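집안일 로봇 이야기를 블로그에 가끔 쓰다 보니, 주변에서 제일 많이 받는 질문이 "그래서 언제 살 수 있냐"이다. 나는 그 질문에 날짜로 답해 본 적이 없다. 대신 지금 어떤 일을 시켜 보고 있는지를 이야기하는 편이다. 1월에 정리해 둔 메모가 있어서 이번에는 그걸 바탕으로 쓴다.

## 장바구니 비우기라는 일

사람에게 장 본 것을 꺼내 식탁에 놓으라고 하면 설명이 더 필요 없다. 통화하면서도 하고, 아이와 말다툼하면서도 한다. 그런데 이 일을 기계 입장에서 나눠 보면 꽤 길어진다.

먼저 봉투 입구를 찾아야 한다. 봉투는 상자와 달라서 모양이 정해져 있지 않다. 한쪽이 접히고, 손잡이가 늘어지고, 건드리면 입구가 움직인다. 그다음에는 안에 손을 넣어야 하는데, 손이 들어가는 순간 위에서 내려다보던 카메라는 정작 봐야 할 곳을 손등에 가려 못 보게 된다. 사람은 이때부터 촉감으로 한다. 로봇 손에도 힘을 재는 센서를 달 수는 있지만, 비닐과 컵과 포장지를 만져서 구별하는 수준과는 아직 거리가 있다.

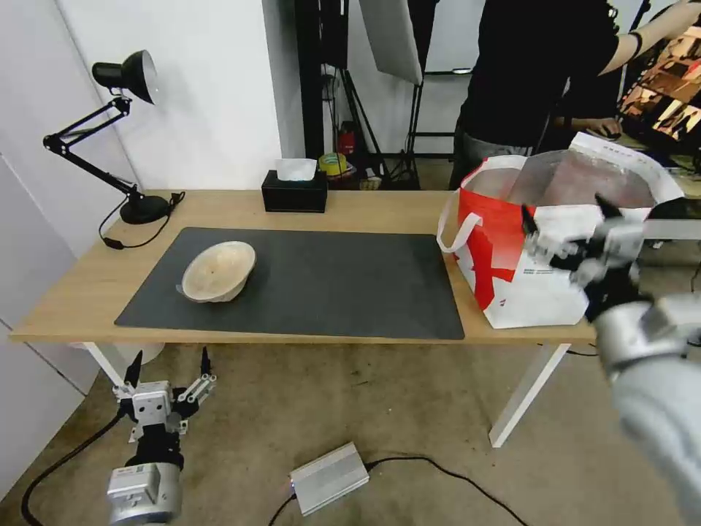
*봉투 가장자리에 닿은 오른손. 매트 위에는 그릇이 놓여 있다.*

내가 어렵다고 보는 부분이 이 가장자리다. 손가락이 봉투 윗단을 누르면 천이나 코팅지가 안으로 말려 들어간다. 사람이라면 다른 손으로 반대쪽을 잡아 벌린다. 양손 로봇도 팔은 두 개지만, 두 팔이 서로 도와 가며 움직이게 하는 것은 한 팔로 물건 하나를 집는 것보다 훨씬 까다롭다. 그래서 시연 영상을 볼 때 나는 집는 손보다 쉬고 있는 손을 먼저 본다. 놀고 있는 손이 언제 일에 끼어드는지를 보면 그 시스템이 어디까지 왔는지 대강 짐작이 된다.

## Sille에게 들은 이야기

Sille Vídalín은 Arnardóttir라는 작은 회사에서 조작 학습 쪽 일을 한다. 작년부터 메일을 주고받고 있는데, 이번에도 몇 가지를 물어봤다. 답장에서 옮겨 적는다.

> 봉투 작업은 시연 데이터 132개로 시작했어요. 그걸로는 봉투를 놓는 방향만 바꿔도 무너졌습니다. 500개까지 늘리고 나서야 방향이 달라져도 손이 입구로 가기 시작했어요. 꺼내는 건 또 다른 문제고요.

성공률도 물었다. 연습에 쓴 물건으로 40번 시켰을 때 28번 성공했다고 한다. 계산하면 70퍼센트다. 숫자만 보면 나쁘지 않은데, 집에서 쓴다고 생각하면 이야기가 달라진다. 열 번 중 세 번은 사람이 가서 봐 줘야 한다는 뜻이고, 그 세 번이 언제인지 미리 알 수 없다. 결국 열 번을 다 지켜보게 된다. 그럴 바에는 내가 꺼내는 게 빠르다.

실패의 종류도 중요하다. 빈손으로 올라오는 실패는 다시 하면 된다. 봉투를 통째로 끌어서 바닥에 떨어뜨리는 실패는 다시 할 수가 없다. 달걀이 들어 있었다면 더 그렇다. 성공률 하나만 적힌 자료를 보면 나는 실패한 나머지가 어느 쪽이었는지부터 궁금해진다. 대부분 적혀 있지 않다.

## 컵 하나를 세워 놓는다는 것

꺼낸 다음에는 내려놓아야 한다. 통조림이나 상자는 쉬운 편이다. 빨대가 꽂힌 컵은 그렇지 않다. 위에서 잡으면 뚜껑과 빨대가 걸리고, 옆에서 잡으려면 봉투 안에서 손가락을 벌릴 공간이 있어야 한다. 플라스틱 컵은 세게 쥐면 찌그러지고 살살 쥐면 미끄러진다. 그리고 바닥면이 테이블과 나란해졌을 때 놓아야 하는데, 컵을 잡은 각도를 손이 정확히 모르면 조금 기울어진 채로 놓게 된다. 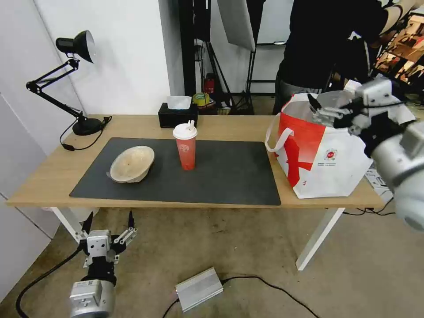
이런 물건이 하나씩 늘어날 때마다 빈자리도 줄어든다. 첫 번째 물건은 아무 데나 놓아도 되지만 세 번째, 네 번째부터는 이미 놓인 것을 피해서 놓아야 하고, 팔이 지나가는 길도 달라진다. 사람은 대충 한쪽으로 밀어 가며 자리를 만든다. 미는 동작을 따로 배우지 않은 로봇은 그걸 하지 않는다. 학습한 범위 안에서만 움직이기 때문에, 우리가 보기에 별것 아닌 상황에서 멈춰 버리는 일이 생긴다.

테이블도 생각해 볼 만하다. 매트를 깔면 물건이 덜 미끄러지고, 어두운 단색이라 밝은 물건이 눈에 잘 띈다. 우리 집 식탁은 유리이고 그 위에는 늘 영수증과 약 봉지가 있다. 같은 로봇을 우리 집에 데려오면 28번이 몇 번으로 줄어들지 모르겠다.

## 공장은 좀 다르다

Leonie Kettler는 생각이 조금 다르다. Jurnwood라는 포장 업체에서 라인 관리를 하는데, 집보다 작업장이 먼저라고 본다. 작업장에서는 봉투 크기를 한 가지로 정할 수 있고, 입구를 벌려 주는 틀을 만들어 끼우면 된다. 조명도 고정이다. 로봇이 못하는 부분을 로봇이 잘하게 될 때까지 기다릴 필요 없이 주변을 바꾸면 된다는 것이다.

맞는 말이라고 생각한다. 다만 Leonie네 회사도 Trollstead 장비를 검토했다가 도입을 미뤘다. 이유를 물으니 속도라고 했다. 사람이 봉투 하나를 끝내는 동안 로봇은 손을 넣을 위치를 잡고 있었다고 한다. 밤새 돌리면 느려도 되지 않느냐고 했더니, 밤에 멈추면 누가 가서 다시 켜느냐고 되물었다.

## 지금 내 생각

봉투에서 물건 하나를 꺼내는 것은 조건이 맞으면 된다. 처음 보는 봉투에서 처음 보는 물건을 끝까지 다 꺼내는 것은 내가 아는 범위에서는 아직 안 된다. 냉장고에 넣는 것까지 포함하면 더 멀다. 문을 열어야 하고, 안은 좁고, 선반마다 높이가 다르다.

그래도 몇 년 전과 비교하면 시도하는 일의 종류가 달라졌다. 전에는 블록 쌓기나 정해진 자리에 놓인 물건 집기가 대부분이었다. 흐물흐물한 것을 다루는 일은 발표 자료의 '향후 과제' 칸에 적혀 있는 경우가 많았는데, 이제는 그 일을 직접 시켜 보고 실패 횟수를 센다.

다음 글에서는 빨래 개기를 다룰 생각이다. Jikano라는 팀이 수건만 골라서 하고 있다는데, 수건과 양말의 차이가 생각보다 커서 따로 쓸 만하다. 자료를 보내 준다고 했으니 받는 대로 올리겠다.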